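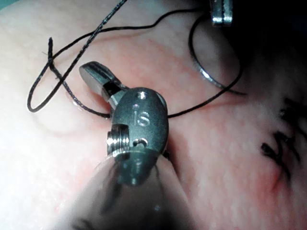 We passed 430 saved knots on Saturday, and I treated myself to a very large cinnamon roll! For anyone new here, I spend my weekends helping with Orus, our little project to teach a learning system to sew by giving it lots and lots of examples to copy.

My part is the driving. I sit at the controls, put in a stitch, tie it off, trim it, and save the run (then stretch my poor neck).
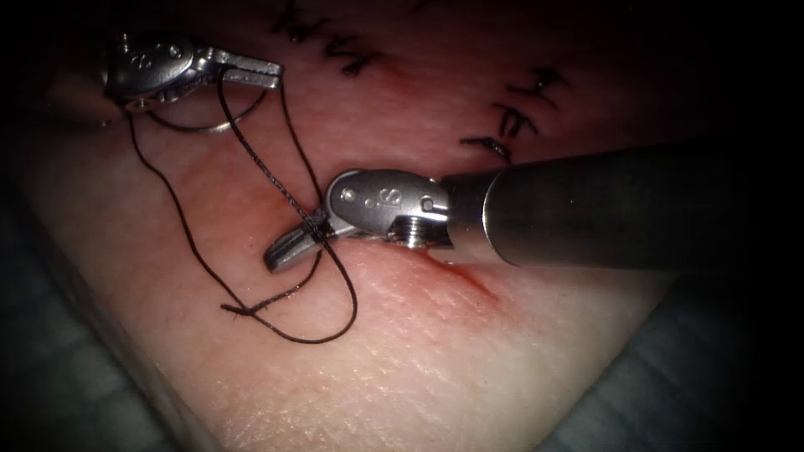 I keep the clumsy runs too, as long as I rescue the knot in the end, so the system can see how a person gets out of trouble. Goodness knows I give it plenty of trouble. The goal is 1,463 before we train again, so I'll be back at it next weekend with fresh thread and, I hope, a better chair.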